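Workshop notebook, Greldale bench area
December 21, 2024
Entry by: K. Arsenault
Subject: Uncommanded gripper closure, arm 2, and subsequent loss of grip force

The fault was first recorded during the morning tabletop run. The arm had completed its approach and was holding above the work surface with the fingers open. No close command had been issued. The fingers closed fully, remained closed for 16 seconds and then reopened. The operator pressed the stop button during the closure. The arm halted as required, but the gripper did not respond to the stop.

That second point is the more serious of the two. The stop circuit removes drive from the joints, whereas the gripper is fed from its own supply through the Leclerc junction box. According to the wiring sheet, the gripper supply should drop out at the same time. It was therefore treated as a safety matter, the bench was closed to all hands-on work, and a tag was fixed to the isolator.

Checks carried out with the supply isolated:

Stop relay, first contact: opens correctly.
Stop relay, second contact: remains closed when the coil is released. Confirmed with the meter on repeated operation.
Gripper cable: sheath worn where it passes the wrist clamp. Two cores show an intermittent short when the cable is flexed by hand.
Finger pads: no damage found, ridges intact.

The controller log (Sovora software, event 1885) shows a change on the close input with no matching command from the planner. This agrees with a short in the cable. It does not explain the relay, and the two faults are to be regarded as separate until shown otherwise.

The relay was replaced from stores and the cable exchanged for the spare. The stop was then tested with the gripper opening, closing and at rest. Supply was lost in every case. The arm was returned to the approach position at reduced speed, with nobody inside the marked area, and the tabletop run was resumed under supervision with the bottle, the pen and the roll on its plate among the objects. 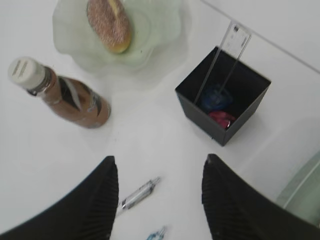

Nestari asked whether the worn cable should not have been found at the last inspection, and remarked that the sheet only calls for a look at the outer run, so the section under the clamp is never seen unless the clamp comes off. The point is accepted. The inspection sheet will be amended to include removal of the wrist clamp.

Grip force was low after the cable change. The setting had returned to its default on power-up and was restored to 700 on the controller scale. The value must be checked after any isolation of the gripper supply.

Outstanding: the old relay is bagged and labelled for examination. Arm 1 has the same relay and the same cable route and is not to be used until both have been checked. Unattended running remains suspended on both arms.

K. Arsenault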